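Category: Equipment Planning / Cell Inspection
By Enda Ó Flaithearta
2/15/19
Last updated: May

Pre-purchase inspection, two-arm handling cell, Brornmont site. Complete before the Endaneck order is released. Mark each line OK, HOLD or N/A.

1. Mounting bases secure, no movement by hand — OK
2. Emergency stop reachable from operator side — HOLD. Button is behind the Chisholm cabinet. Relocation quoted at $202; add to order.
3. Cable slack at full reach — OK. Budget one spare cable per arm, $70 each.
4. Gripper finger wear — HOLD. Vendor gives no replacement interval. Request in writing.
5. Work surface level and fixed — OK
6. Side and back panels fixed — OK
7. Floor anchors — N/A, bench unit.
8. Spare gripper, one — $1322. Not in base quote. Recommend buying now; lead time is long.
9. Annual service, Mosurach plan — $3730. Covers both arms, excludes grippers. Compare against in-house labor before signing.
10. Large-item handling, hard case with caster wheels — HOLD. Grip points are at the near corners only. Check for marks on glossy shells and set a force limit before any customer goods are used.

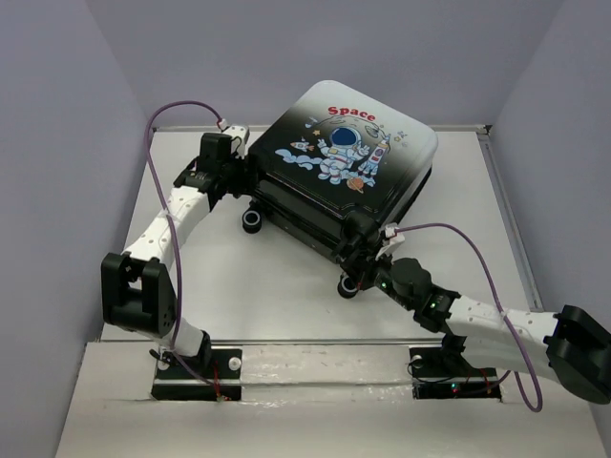
Item 10. Suitcase held at its near side by both arms.

Comments on 10: a wheeled case can roll if one arm lets go first. Price a low stop for the surface under fixtures, separate from the arm budget. Repeat with the case square to the bench and record both results.

Release status: HOLD on 2, 4 and 10. All other lines may go to purchasing.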